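4. Collecting Demonstrations with a Hand-Held Gripper

4.1 Why blankets on beds

Most of the cloth folding we read about while planning this study takes place on a flat table, with a towel or a T-shirt laid out under good light. We wanted the bed. A mattress gives when you press on it, the sheet slides along with whatever is on top of it, and the far corner is always a long reach away. People deal with all of this without thinking, and we find it one of the most enjoyable problems in household robotics!

Each demonstrator worked with the Skeken, a two-finger gripper carried in the hand with a camera mounted behind the fingers. The same finger geometry is used on our Forsberg arm, so a motion shown by hand can be replayed without remapping the contact points. We collected 800 demonstrations in bedrooms and kept 790 after removing recordings with tracking loss. Patterned sheets were welcome. A printed grid gives the visual tracker plenty to hold on to, even when the cloth being handled is nearly one color, as in Figure 3.
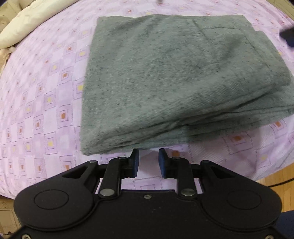 Vichien Chaimongkol
Lead author, Demonstration Learning Group, Erkidbridge

Figure 3. Gripper views from two moments of the blanket task, both with the fingers open. The time order of the views is not known.

4.2 What the demonstrator is asked to do

Instructions were kept short on purpose. Demonstrators were told to fold the blanket, square up the edges, and leave it on the bed. We did not tell them which edge to take first or how many folds to make. Two people will often choose quite different grasps on the same blanket, and we wanted that variety in the data.

The approach to a folded edge deserves special attention. A thick folded blanket presents several layers along its front, with dark narrow gaps between them, and the fingers have to go into the correct gap. If they go in one layer too high, only the top panel comes along and the rest stays put. Our demonstrators slowed down a great deal just before contact, and many paused for a moment with the fingertips short of the cloth. We first took these pauses for hesitation and trimmed them. That was a mistake. The policy trained on trimmed recordings rushed its grasps, and putting the pauses back made the approach much steadier.

The second kind of grasp is taken from above, on a ridge of fabric standing up from the surface. Here the fingers come down on either side of the ridge and close afterward. It is a lovely grasp for a robot, forgiving from left to right, and the only real question is depth.

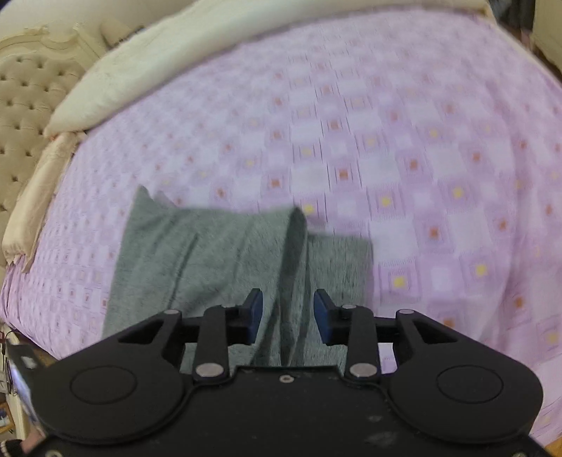 Depth is hard to judge from a camera that sits so close to the fingers. On a plush fabric the ridge blends into the panel behind it, and the pleats below can look like a second ridge. We therefore label each grasp with the finger opening at first contact and again at lift, and let the Vornon encoder learn the relation between the two. No depth sensor is used.

4.3 Comparison with remote control

To see what the hand-held device buys us, we repeated part of the study by remote control. The demonstrator sat beside the bed and drove the Forsberg arm with a pair of joysticks. A fold that took 18 seconds by hand took around 50 by remote control, and the difference was largest during the approach described above. Demonstrators told us they missed feeling the mattress push back. With the gripper in hand they could rest it lightly on the sheet and slide forward until it met the cloth, a trick that several of them found independently and that we had never thought to suggest.

Remote control still has its place. It records the arm's real joint limits, and it never shows a motion the arm cannot make. Some of our hand-held recordings include a quick turn of the wrist that the Forsberg can only approximate. We handle these by slowing the replay and re-solving the path between grasps, as explained in Section 5.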